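Cookie notice: This site uses cookies to remember your preferences and to measure visits. By continuing to browse you accept their use. Read our cookie policy.

Print this page | E-mail this page

Clillach Packing and Storage Collection
Gallery: Bags, stands and table work

Updated 25 October 2021

The Clillach Packing and Storage Collection is concerned with ordinary household goods and the ways in which they are put away, carried and brought out again. Its holdings include soft bags, pouches, cases, wire stands, racks, trays and the small tables on which such things are sorted. The collection was established with the Magnusson bequest, which brought 296 pieces to Clillach together with the handwritten lists that had been kept with them.

This page forms part of the online gallery. It is devoted to the table work section, which records the handling of soft goods and light wire goods on a plain square tabletop. Visitors wishing to consult the remainder of the collection should refer to the main index.

Soft goods present particular difficulties for any collection of this kind. A box keeps its shape on the shelf and may be measured once. A fabric bag does not, and its recorded size will depend on how full it is, how it has been set down and whether the strap has been tucked away or left to hang. The earlier Magnusson lists gave a single measurement for each bag, generally the width of the base, and a number of these have had to be taken again. Entries revised since April give the bag both filled and flat. 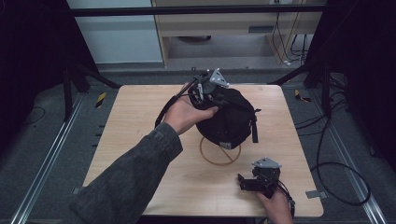 Straps are now entered separately. Under the previous arrangement a strap was noted only where it could be removed, with the result that fixed straps, carrying loops and hanging tapes went unrecorded on a large part of the holdings. The revised entry gives the colour, the point at which the strap joins the bag and the side on which it falls when the bag is upright. Labels are treated in the same way - their position is given in the entry, and any wording is copied out in full where it can be read.

Wire stands and rings are listed under Kitchen and Table. Many are of the simple circular type, with crossed wires within the ring, and were sold for standing a hot dish or a teapot clear of the table. They pass easily into other uses. The Magnusson lists place several of them among the storage goods, where they had served to raise a bag or basket from a shelf and allow air beneath it. The collection has kept both headings, and a reader searching under either will find the same entries.

Black fabric is the most frequently met with in the bag section and the most troublesome to record. Seams, pockets and zips are easily lost against it, and a pale surface is therefore preferred for table work. Light wood has been found satisfactory. White card was tried at first, but it marked quickly and needed frequent replacement.

Notes on the section

Arrangement. Entries follow the order of the Stakine scheme, in which an object is placed first by what it holds and secondly by how it closes. Bags and pouches with no evident contents are placed at the end of their group. The scheme was drawn up for this collection and is available on request from the reading room.

Condition. Rounded bags are not to be stacked. They are stored side by side, lightly filled with plain tissue, with the strap laid along the side. Wire pieces are stored flat, in single layers, with a sheet of card between each layer and the next. Light surface marks are not removed from wire goods, although loose rust is brushed off before storage.

Handling. One hand supports the body of the bag and the strap is left free. Bags are not to be lifted by a label or by a zip pull. Rings and stands are lifted by the outer edge, as the crossed wires on some of the older pieces have worked loose at the joins.

Furniture. Tabletops used in the section are square, with corners slightly rounded. Older tables with sharp corners have been withdrawn to the store and may be seen by appointment.

Loans. Pieces from the table work section may be borrowed by schools and local museums for one term. Not more than 2 wire pieces and one bag may be borrowed together. Borrowers are asked to return the packing card with the objects.

Reproduction and orders

The gallery is presented for private study. Prints may be ordered through Bestness, which handles print orders on behalf of the collection. Orders of more than 100 prints require written permission in advance. Reproduction in a publication with a print run above 1,000 copies is subject to a separate fee, and the credit line 'Clillach Packing and Storage Collection' must appear on the same page as the picture or in the list of illustrations.

Corrections to the entries are welcome, in particular from readers who have owned or used goods of the same kind. Please give the entry heading and the nature of the correction. Letters should be addressed to Liv Hägglund, Keeper of Household Goods, at the Clillach reading room. Objects should not be sent by post unless this has been agreed beforehand - the reading room has no means of receiving parcels outside opening hours.

Related pages: Main index | The Magnusson lists | Kitchen and Table | Reading room hours

Print this page | E-mail this page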